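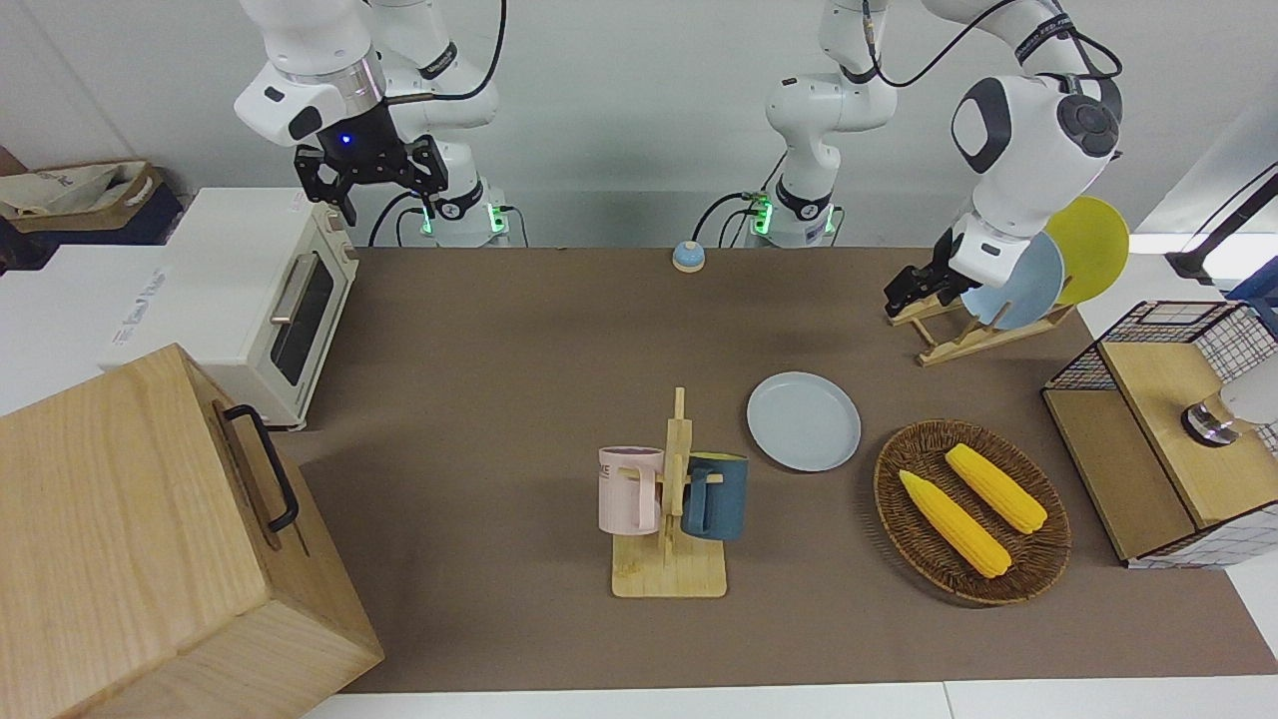

*Kitchen objects on the brown table.*

# How to descale a kettle with vinegar or citric acid

In my town the water is very hard. When I moved here, I did not know this word, and I thought that my kettle was broken, as it became so loud. My neighbour Carys Gape looked inside and told me it was only limescale. Since then I clean it every three weeks, and I wrote down my method for the other people in our building.

It works for a normal electric kettle with a steel or plastic inside. Please read the booklet of your kettle first, for some makers do not allow vinegar.

## What you need

- white vinegar, or citric acid powder
- a tablespoon
- an old soft toothbrush
- a dry cloth

I prefer the citric acid because it has almost no smell. Vinegar is easier to find, and it cleans equally well. Do not use the brown kind of vinegar. I tried it once, and my tea tasted of chips for two days.

## Method

1. Switch the kettle off, take the plug out and let it become cold. Pour away the old water.

2. Fill the kettle to the half with fresh water. For citric acid, boil this water, take the plug out again, and then add one tablespoon of powder slowly. It makes a lot of bubbles, so keep your face away. For vinegar, use the same quantity of vinegar as water and do not boil it.

3. Wait. Citric acid needs 14 minutes in my kettle. Vinegar is slower and I leave it for one hour. Put a note on the lid if you live with others, so that they do not make coffee with it.

4. Pour everything into the sink and look at the bottom. If there are still white spots, rub them with the toothbrush. Never use a knife or steel wool.

5. Take out the filter from the spout, if yours comes out. Lay it in a cup with a little of the same mixture for five minutes, then brush it under the tap.

6. Rinse the kettle three times. Then boil fresh water and throw it away. After vinegar I do this twice.

## Mugs with tea stains

The brown ring inside a mug is from the tea, and the acid does not help much there. Put a teaspoon of bicarbonate of soda in the mug with a few drops of water, rub with a soft sponge, and rinse well. Let the mugs dry completely before you put them away. I hang mine, and I find they smell fresher than in the closed cupboard.
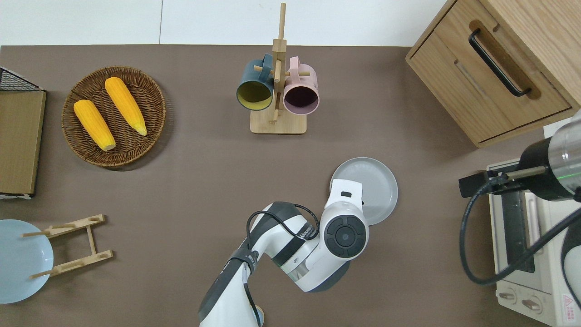

## If the scale comes back quickly

Do not leave water in the kettle during the night. Boil only what you need. Divya Gowda from the third floor uses a filter jug, and she descales only every six weeks, but you must also pay for the filters.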